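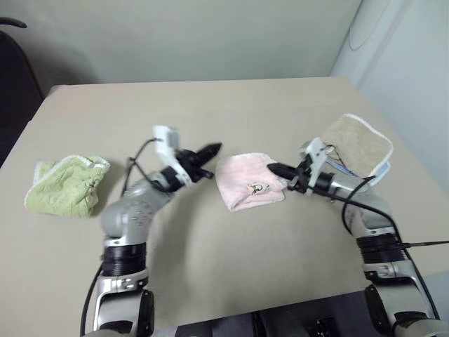
Small towels in green and pink, the pink one folded.

Emport Tralleck heated towel rail, review after one spring of use

I bought the Tralleck in April, when our bathroom was still cold in the mornings and the towels never became dry from one shower to the next. We are four persons in a flat with one bathroom and no window in it, so you can imagine the smell by Friday. I paid 149 pounds in the web shop of Emport, delivery included. Nobody gave me the rail for free and I have no connection with the shop.

It is an electric rail, white, with seven bars. The height is 800 mm and you can choose to stand it on feet or to fix it to the wall. I fixed it. The screws in the box are good but the plugs are too soft for old brick, and I had to buy others. The paper template for drilling was correct, I checked it twice with a ruler before I dared to make the holes. The instructions are four pages of drawings with very few words, and drawing number three shows the bracket upside down. If your bracket does not close, turn it around.

Please read the part about distance from the bath or shower before you order. In my case it meant that the rail had to go on the wall in the corridor, just outside the bathroom door. If you are not sure, ask an electrician.

Heating

The bars become warm in a quarter of an hour and properly hot a little later. The lowest bar stays cooler than the others, and I use it for things which don't like much heat. A big bath towel, folded once over two bars, is dry in the evening if I hang it after breakfast. If I fold it twice it stays damp in the middle, so there is really space for two big towels and not for four, as the photo in the shop suggests. Small towels for hands and for the children are no problem at all. They dry very quickly and four of them fit on the upper bars side by side.

I had one worry about prints. Some of our children's towels have little figures on them, and I was afraid the print would become sticky or crack. Until now I see no change, but I hang them with the print to the outside.

The timer

It is the weak point for me. You have one button for two, four or six hours, and after a power cut it forgets everything. There is no daily programme. The light on the button is blue and very strong, and at night the whole corridor is blue. I put a piece of tape over it.

Compared with the Brelska

My sister has the Brelska, which is 900 mm high and has round bars. It dries a little better because the bars are further from each other, and it has a real daily timer. On the other side, it costs more and it makes a clicking noise when it cools down. The Tralleck is silent. I also looked at the Zamudio, but it must be connected to the central heating and in a rented flat this was not possible for us.

Would I buy it again? For a family of two or three, yes. For four I would take the wider model if the wall permits it. The towels don't smell any more, and I wash them one time less in the week.

Good: silent, easy to wipe clean, fair price.
Less good: simple timer, blue light, soft wall plugs.

My mark: 4 out of 5

Written on 28th May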